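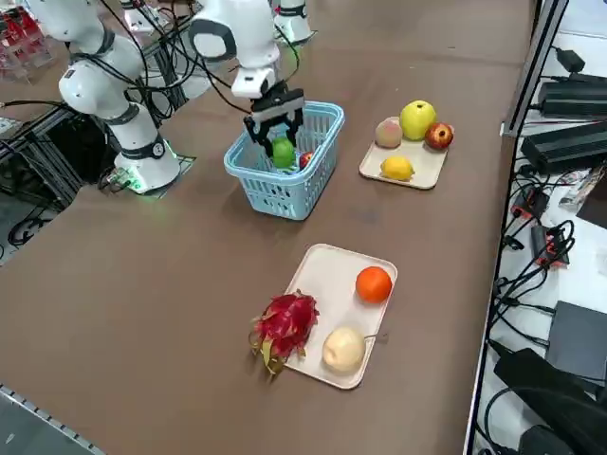 Unit 8: Teaching by Demonstration

So far in this course we've told the arm where to go, number by number. Now comes the fun part: you get to show it! There are two ways in, and you'll try both.

Hand guiding. You take hold of the arm and move it through the task while it records every joint. It feels wonderful the first time (the arm seems to weigh nothing), but keep your hands out of the wrist camera's view or they end up in the data.

Remote control. You hold a small leader arm and the robot copies you. It's slower to learn, and your first few grasps will be clumsy. Keep going! Most people relax by demo 13.

For the Mundine exercise, each pair records up to 60 demos of moving fruit between tray and basket. Change the starting layout every time, even a little. A policy that has only seen the lemon in one corner will reach for that corner forever.

Slow, smooth demos beat fast ones. If you fumble a grasp and recover, keep that recording and tag it "recovery", as those runs teach the arm a lot.

Reading before lab: Hägglund notes, page 36 to the end.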